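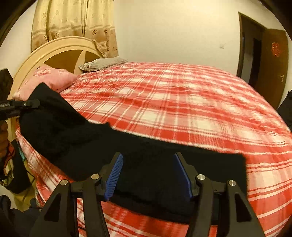

I'm still not sold on the claim that hand-held grippers make teaching "as easy as doing the chore." I went through the folding set from Laltdale again last night, all 49 clips, and the person doing the teaching is working a lot harder than the write-up lets on. Take the black knit on the plaid bedspread, with one gripper holding it up by the pillows and the other down at the near end. Anybody with two bare hands would slide their fingers under and flip it. With two fingers per side you have to plan every pinch, and whoever recorded this has clearly learned to fold like a gripper. Fine, but then say so.

On 9/19/24 Nikola Dimitrov wrote:
> The Pasta runs are up to 2,689 demos now and I don't see
> the point of going back to the remote arms. A new person
> is useful after 14 minutes with the hand-helds. On the
> Janevski rig it took most of an afternoon, and they still
> dropped things. Volume wins. Small differences between
> people wash out.

Do they wash out? I'd like to see that shown. If two people start a fold from opposite ends, the average of the two is no fold at all. We had 13 people on the Odum towels and I could tell most of them apart by the third clip.

I'll give you the training time. The remote arms were miserable and I don't miss them. But they had one thing going for them: if the arm couldn't reach, you found out on the spot. A person walking a gripper over to the bed can lean, twist a wrist, take a half step, and none of that costs anything until you put the same motion on a fixed base. 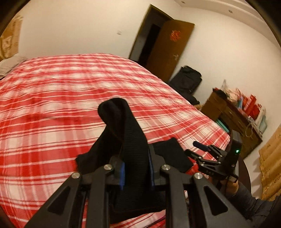
What would change my mind? Hold back every clip from one house, train on the rest, and run the arm in that house with clothes it hasn't seen.

If somebody can set that up before November I'll come and watch, and I'll bring my own sweaters. Please count a fold I had to fix as a miss this time.

Recent messages on this list
- Re: Odum towels, who labeled these?
- Wrist angle drift on long recordings
- Janevski rig, free to a good home
- Re: Re: How many demos is enough
- Notes from the Laltdale visit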